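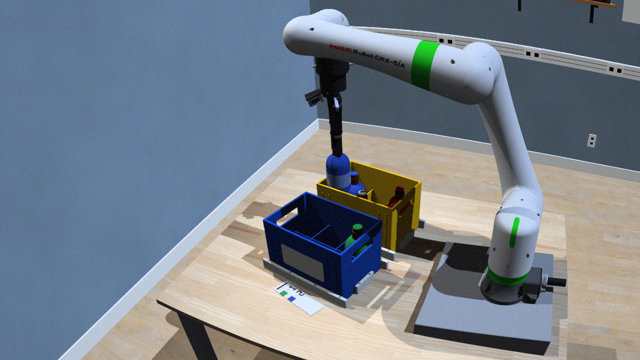
How many examples does the system need before it's any use? "More than we have," says the engineer who runs data gathering at Tornley, a small automation shop. "We set the bar at 100 per task, and then we moved the bar."

Her current task is bottles and crates, done in simulation. Each attempt gets saved, including the ones she would prefer to forget. "The model learns from what I did," she says. "It has no idea what I meant to do."

Two people share the controls, and their styles differ. "One of us is careful and the other is fast. The system has picked up the hesitation from one and the aim from the other."

The next batch goes to Plaltitz in July.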